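## 4. Recording demonstrations with the hand-held grippers

The sales sheet says anyone can teach the Galton arm a chore in an afternoon. Treat that with care. What the arm gets from you is a record of how your hands moved, mistakes and all, and it has no means of telling one from the other. Plan on a full day, and read this section before you pick anything up.

### 4.1 Before the first take

1. Charge both grippers overnight. The battery light is optimistic, so go by the percentage in the Ovholm recorder.
2. Wipe the marker cubes with a dry cloth. A thumbprint on a printed face can lose you the hand position for a whole take.
3. Run the cable so that you can take a full step back without standing on it.
4. Open and close each gripper 6 times and watch the trace on screen. If the line is ragged, calibrate again. Don't believe the green tick on its own.

**Caution:** Keep your fingers clear of the moving parts when you squeeze.

### 4.2 Coat rack task

5. Stand facing the rack with both grippers in front of you, marker cubes uncovered. Hold still until the recorder beeps.

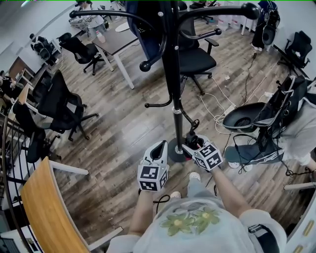 6. Take the jacket by the collar with one gripper and steady the pole with the other. Lift it clear of the hook before you pull it towards you.
7. Hang it back on the same hook. Let go, move both hands away, then stop the take.
8. Repeat, shifting your feet a little each time.

**Note:** The earlier edition of this guide asked for 80 takes. Jummai Ugwu tried that and got an arm that could hang one jacket on one hook, provided the rack hadn't been nudged. We now ask for 480, and we make no promises about a heavier coat.

### 4.3 Throwing takes away

Delete any take where you fumbled, talked with your hands or lost a marker for longer than a blink. The recorder's own quality score is not much help: Stavros Fragkou dropped the jacket in take 2551 and it was marked "excellent". Watch them yourself at double speed.

**Caution:** Deleted takes can't be brought back. Copy the folder first.

For first playback on the arm, go to section 5 and keep the stop button in your hand.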